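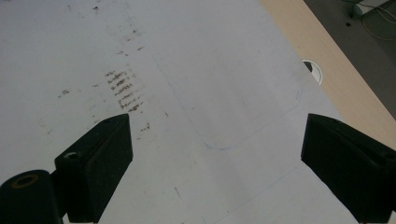
The Veltham Center for Paper and Print invites applications for its evening course in hand bookbinding, offered from October through March at the Irnham Street building. The course is intended for adults who have little or no experience with the craft and who wish to learn it at a steady pace under regular instruction. Each participant is assigned a place at a table with a white work surface, and is expected to keep that place clear of food, drink and personal items during class. Benches are assigned at the first meeting and are kept for the full term.

Course content
Participants will complete four bindings: a single-section pamphlet, a flat-back case binding, a rounded case binding and a small album with guarded pages. Instruction covers grain direction, folding, sewing on tapes, gluing, cutting board to size, covering in cloth and paper, and simple repairs to torn pages. A session in November is given over to paste papers. Leather work is not included and is taught separately in the spring.

Schedule
Classes meet every Tuesday at 7 p.m. and end at 9 p.m. The workroom opens half an hour before class. Participants who miss more than three meetings may be asked to give up their place.

Places and fees
The course has 19 places. The fee is $200, payable on acceptance, and covers thread, tapes, board, adhesives and the use of presses and cutters. Cover cloth is purchased separately at cost. A reduced fee is available to full-time students and to residents of Curkham who hold a current library card. Requests for the reduced fee must be made on the application form and cannot be considered later.

Who may apply
Applicants must be 18 or older. The course involves sharp blades and periods of standing. Applicants who need a seated workstation, a lower bench or any other adjustment should state this on the form so that arrangements can be made before the first class. The building has a ramp at the side entrance and an elevator to the second floor.

How to apply
Forms are available at the front desk and by mail on request. A short statement of interest, no longer than one page, must accompany the form. Samples of previous work are not required and will not be returned if sent. Applications close on the last working day of August. All applicants will be notified in writing in September.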